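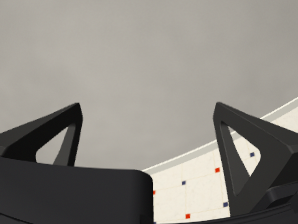 # About the Trinotbridge Robotics Club

Trinotbridge Robotics Club is a student club for sixth-form and first-year college members who want to learn how a two-armed robot is programmed, tested and scored. It has been running since January 2016, when it consisted of one shared computer and a borrowed classroom at the Urmont building. We now have 27 members and two fixed sessions during each week of term.

Most of our work is carried out in simulation. The simulated room has a tiled floor, a table and two black arms with grippers, and every member works in the same room with the same arms. A program that runs on one member's account should therefore run on any other. Where it does not, the fault is normally in the start file, and the first job is to compare the two versions line by line.

## What members do

New members start with single-arm movement. They learn to read joint angles, to set a target for the gripper and to plan a path that keeps the forearm clear of the table. This takes most of the first term. Grasping comes next, and after that the use of both arms together, where one arm has to wait in a safe position while the other is working.

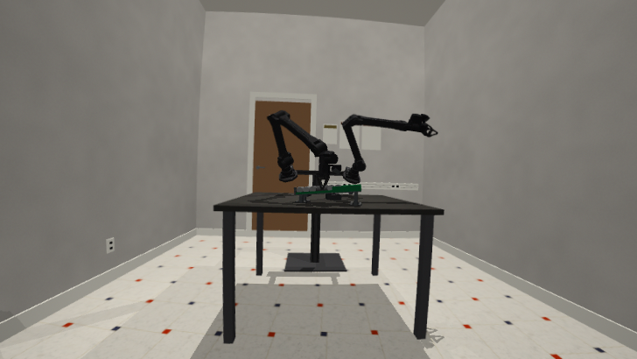

The waiting position is set by the member and is checked when the program is marked. An arm parked too low will block the other, and an arm parked too far out costs time on the way back. We ask members to write down the position they chose and the value they tried before it. Marks are given for the record as well as for the run.

Programs are written in Python. Members may use the club's own library, Flesel, which covers path planning, gripper control and logging. Flesel is maintained by second-year members and is rewritten in part most summers. The current release drops the old timing calls, and any program that still uses them must be updated before it is entered for a competition. A list of the changed calls is kept in the members' folder.

## The Mahmoud Cup

Our main event is the Mahmoud Cup, an internal competition held once a year. The next one is on 10/26/19. Teams of two are given a task sheet in the morning and have until mid-afternoon to submit a program. The task always involves objects on the table and always requires both arms to be controlled, even if only one of them touches anything.

Each program is run from several starting layouts which the team has not seen. The maximum score is 400. Points are lost for contact between the arms, for contact with the table and for running over the time limit. The winning score last year was 68 points clear of second place — the widest gap so far — and was put down mainly to careful path planning on the second arm.
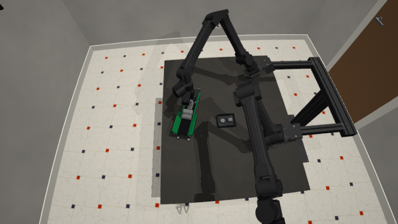
Urmont's team from last year would like the rules to go further, and has written to us that the time limit rewards fast programs over safe ones, and that a slow run with no contact should never score below a quick run with one. We have accepted part of this. From this year the penalty for contact between the arms is doubled, and the time penalty is capped. The full scoring table will be sent to teams with the entry form.

## Equipment and access

The club has eight workstations. Members can also run the simulator at home, although the camera views are slow to draw on older laptops and we suggest turning the shadows off for long tests. Camera views from the grippers are used in the second-year work, where the program has to judge from the image whether the fingers are in line with an object before they close.
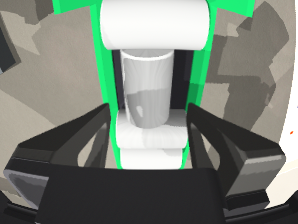 *Gripper view, with the green and white machine between the open fingers.*

## Joining

Places are open at the start of each term. No previous experience of robots is needed, but applicants should be able to write a short program with a loop and a function. There is no fee for students of the college. Visiting members from Urmont pay a small charge towards software and printing.

To apply, collect a form from the Trinotbridge front office or ask for one at any session. Forms for the Mahmoud Cup are separate and must be signed by both members of the team.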